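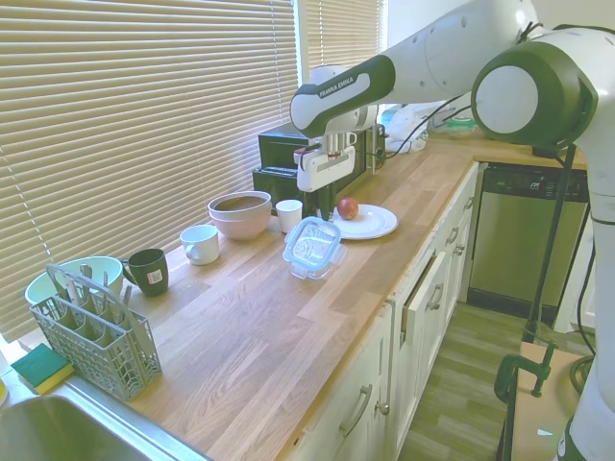
**Unit 4 handout: Cleaning and caring for surfaces that touch food**

Home Food Safety, evening section. Read before the May session and bring it with you.

This handout covers the part of the unit that students most often get wrong on the written check. Cleaning and sanitizing are two separate jobs. Cleaning takes off dirt, grease and crumbs. Sanitizing lowers the number of germs left on a surface that is already clean. A sanitizer put on top of grease does very little.

## 4.1 Order of work

1. Clear the surface and scrape off loose food.
2. Wash with warm water and dish soap.
3. Rinse with clean water.
4. Apply the sanitizer and leave it for the time given on the label.
5. Let the surface air-dry, or dry it with a fresh paper towel.

Step 4 is the one people cut short. If the label gives a contact time of one minute, the surface has to stay wet for that minute. Wiping it off early means starting the step over. Some products also call for a rinse afterward on anything that touches food, so read to the end of the label.

Never mix bleach with ammonia, vinegar or any other cleaner. The fumes can injure you — open a window even when you use bleach alone.

## 4.2 Materials

**Wood.** Hardwoods such as maple and oak have a close enough grain for counters and boards if they are kept in good shape. Wood takes in water, so don't soak it or leave a puddle standing on it. Deep cuts hold food. Light ones can be sanded out and the spot oiled again.

**Plastic.** Easy to wash, and many boards can go in the dishwasher. Plastic scars under a knife, and the grooves are hard to clean by hand. Replace a board when you can feel the grooves with a fingernail.

**Stone and tile.** Stone should be sealed if the maker says so. Acid cleaners dull marble. Grout lines need a brush.

**Stainless steel.** Wash along the grain. Keep steel wool off it.

## 4.3 Oiling wood

Use food-grade mineral oil. Olive oil and other cooking oils can turn sticky and smell rancid over time. The surface must be fully dry first, which often means waiting overnight. Spread a thin coat with a cloth, leave it several hours, and wipe off what hasn't soaked in.

A simple test is to put a few drops of water on the wood. If they bead up, the finish is holding. If they sink in and leave a dark spot, it is time to oil. 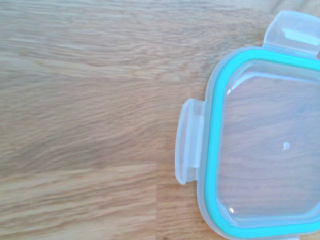
**Can I use one cutting board for both raw chicken and salad?**

Keep two boards, one for raw meat and one for everything else. If you only have one, cut the salad first, then the chicken, and wash and sanitize the board when you finish.

## 4.4 Cloths and sponges

A damp sponge can spread germs from one end of the kitchen to the other. Use paper towels for raw meat juices and throw them out right away. Wash dishcloths on the hot cycle and dry them all the way before they go back in the drawer. A sponge that smells should be thrown out — rinsing won't fix it.

## Homework

- Reading: course packet, page 29, plus the Trerkholm sheet on labels.
- Pick one cleaner you have at home. Copy out its contact time and whether it calls for a rinse.
- Answer review questions 1 to 11. Short answers are fine.
- The sanitizer lab is in Room 150. Closed shoes, hair tied back.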